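In defence of the nearly empty drawer

Most bedside drawers are full of things that have no business there. I emptied mine in November and found 29 of them, including two dead torches and the instructions for a kettle I gave away years ago. None had been any use to me at night.

My view is that a bedside drawer should hold next to nothing. You open it half asleep, often in the dark, and you should be able to put your hand on what you want at the first try. Slavica Ivanov, my neighbour, thinks this is a waste of good storage. She has a point if you live in a small flat – I did for years – but a shoebox under the bed does the same job for the things you rarely need.

The top matters as well. One small bowl is enough for a ring or a pair of earplugs. A glossy top shows every mug mark, so I would keep drinks off it. 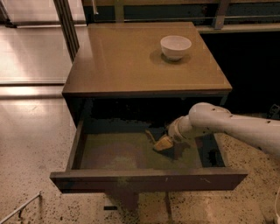
What about the scuffs?

People also worry too much about how the front looks. A few light marks on dark wood don't bother me, and I wouldn't sand a drawer front to be rid of them. I care far more that it pulls right out, so you can see to the back. Mine stuck for years. I rubbed a candle stub along the runners and it has been fine, though it still squeaks a bit in damp weather.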